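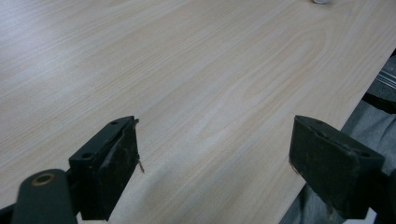
Pale wood-grain laminate on a tabletop, with light reflected across the centre.

Indira Acharya specifies work surfaces for schools, clinics and canteens at Plandholm, and has done so for long enough to have seen several of her own early choices taken out again. Asked what clients get wrong most often, she gives the same reply she gives to trainees.

"They choose from a sample the size of a playing card, under a ceiling light, held upright. A table is horizontal, it is two metres long and it is next to a window. Almost every property that matters is different in that position."

Gloss is her usual starting point. Surface sheen is measured with a meter that sends a beam at a fixed angle and records how much comes back, normally at 60 degrees. A person seated at a desk looks across the far end of it at a much shallower angle, where even a matt finish reflects noticeably more. Acharya asks suppliers for an 85 degree reading as well, and finds that many do not hold one.

"A sheet reading 5 units at 60 degrees is sold as dead matt," she says. "I had one that read 23 at 85. Perfectly good sheet. In a room with north light nobody would have complained. We put it in a reading room with low windows on the west side, and by four in the afternoon in November the readers had moved to the other end."

The remedy in that case was a set of blinds. She regards this as a failure of specification and says so in the project notes.

Pattern is the second subject. Printed wood decors are produced from a cylinder, and the design repeats each time the cylinder completes a turn. On a small desk the repeat may never appear. On a run of tables placed end to end it can show as a rhythm, particularly where the design includes a strong arch of the sort seen in flat-sawn timber. Straight grain hides the repeat better, but it shows any error in cutting.

"If the saw operator is two degrees out on a straight grain, you can see it from the door," says Murali Kaimal, who runs the panel saw and edgebander at Stelidora, the workshop that makes up most of Acharya's tops. "With an arched grain you would need a square to find it. I know which one I prefer to cut. She knows as well, and orders the other."

Kaimal's own concern is balance. A decorative laminate shrinks and swells with humidity, and it does so about twice as much across the sheet as along it. Bonded to one face of a board, it will pull that board into a curve. A backing laminate of similar thickness, pressed at the same time and with its sanding direction matched to the face, keeps the top flat. Cheaper tops are supplied with a thin paper backer or with nothing.

"They leave here flat," Kaimal says of unbacked boards. "Everything leaves here flat. Ask again after the heating has been on for a month."

Stelidora conditions board and laminate together in the same room before pressing. Kaimal allows 36 hours where the schedule permits, and he will refuse a job that does not permit it if the top is longer than the standard sheet.

Edges account for most of the repairs that come back. Of the 33 tops returned to the workshop in its last review, Acharya says, the majority had no fault on the face at all. Water had entered at the edge, usually at a corner, and the core had swollen beneath the lip. She now asks for a polyurethane adhesive on any table that will be wiped more than once a day, and for a radius on the corners.

Cleaning gets less attention in the contract than she would like. Matt surfaces hold skin grease in the texture, and staff who see a dull patch tend to reach for a cream cleanser. The abrasive polishes the high points of the texture, the patch becomes shiny, and it cannot be reversed. Her instructions specify warm water, a little washing-up liquid, a second cloth with clean water and a dry cloth to finish.

Does anyone follow them?

"The dry cloth goes first," she says. "Then the second cloth. I try to choose a surface that will survive the first cloth on its own."

She is at present comparing two oak decors for a canteen at Ulau. Full sheets of both have been ordered, and they will be laid flat by the windows before the client is asked to decide.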